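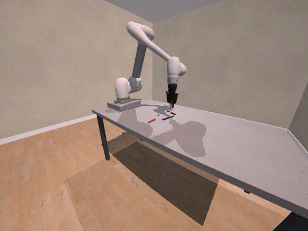
Vosico 300 – Adhesivo epoxi bicomponente para juntas de encimera

Referencia: VO-300-G
Presentación: cartucho doble de 300 ml con 2 boquillas mezcladoras
Color: gris claro (otros tonos bajo pedido)
Disponibilidad: en almacén

Descripción

Vosico 300 es un adhesivo epoxi de consistencia media para unir tramos de encimera de piedra natural, cuarzo aglomerado y cerámica de gran formato. También se usa para pegar copetes, faldones y refuerzos inferiores. No descuelga en vertical con espesores de hasta 2 mm y se puede lijar y pulir una vez endurecido.

El color gris claro sirve para la mayoría de las superficies de tono frío. Para tableros oscuros o con veta marcada recomendamos pedir antes una muestra de color.

Modo de empleo

Las superficies deben estar secas y sin polvo, grasa ni restos de cera. Limpiar con Clenumis Desengrasante o con alcohol isopropílico y dejar evaporar. Proteger los bordes de la junta con cinta de carrocero.

Desechar los primeros centímetros de producto que salen de la boquilla. Aplicar un cordón continuo en uno de los cantos, juntar las piezas y apretar con ventosas o gatos. Retirar el sobrante con espátula antes de que endurezca. No mover las piezas hasta el día siguiente.

A temperaturas inferiores a 10 °C el endurecimiento es mucho más lento. En obra sin calefacción conviene guardar el cartucho en interior la noche anterior.

Datos técnicos

Proporción de mezcla: 1:1 en volumen
Dureza Shore D: 63
Aplicación: de 10 a 30 °C
Uso en exterior: no recomendado, amarillea con el sol

Conservación

En lugar fresco y con el tapón original. Una boquilla usada no se puede reutilizar.

Pedidos y consultas

Los pedidos de caja completa se sirven desde el almacén de Clidlow. Cartuchos sueltos, en tienda. Para muestras de color, preguntar por Elsa Lappalainen; para fichas de seguridad, Sumathi Chowdary.

En agosto el almacén no hace envíos por la tarde.

Ficha actualizada el 26 de julio de 2021.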